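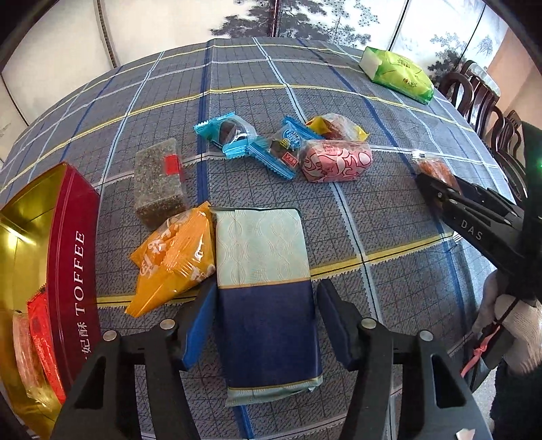

Section 4. Practice handling with two hand-held grippers

4.1 Purpose

This section sets out the first handling session with the Jokus hand-held gripper, as built from the Hirnside workshop plans. It applies to builders working at home and to members using a shared bench. The assembly steps in Section 3 must be complete before the session begins.

4.2 Preparing the table

1. Choose a steady table that can be reached from at least two sides. A round table is suitable.
2. Lay a cloth over the table and smooth it flat. A checked or plaid cloth is preferred, as its lines help the operator to judge distance.
3. Set out a mixture of wrapped foods. Include long flat packets, small snacks with crimped ends, a soft bag and a rigid block.
4. Place an open tin on its side near one edge, with one or two packets inside. This serves for reaching practice later in the session.
5. Leave the chairs pushed in on any side where no operator will stand.

Note: Packets should be unopened. Torn wrappers leave crumbs on the pads and reduce their hold.

4.3 Checking the gripper

1. Confirm that the screws in the tops of the finger frames are fully seated. Do not overtighten.
2. Wipe the inner face of each rubbery pad with a dry cloth.
3. Close the jaws slowly and check that the pads meet squarely. If they do not, repeat step 15 of the assembly sequence.
4. Secure the strap, where fitted, so that it hangs clear of the jaws.

Caution: Keep fingers away from the jaws while they are closing. Knitted work gloves may be worn on the holding hand – they must fit closely at the fingertips.

4.4 First lift

1. Begin with a long flat packet. Bring the jaws down with one finger on either side of it.
2. Close the jaws until both pads touch the wrapper, then pause.
3. Raise the packet a short way, hold it level and set it down in the same place.
4. Repeat with a small snack. Grip the body of the wrapper and avoid the crimped ends.
5. Where two operators share the table, agree in advance which items each will handle. The jaws of one gripper must not enter the space between the jaws of the other.

Note: Glossy bags tend to slide. Take hold of a fold in the plastic where possible.

4.5 After the session

Open the jaws fully before storage. Record any slipping or uneven closing in the build log and report repeated faults to Lefteris Zervas at the Hirnside bench.

Section revised 10/02/2019 by Anastasia Tsakiris.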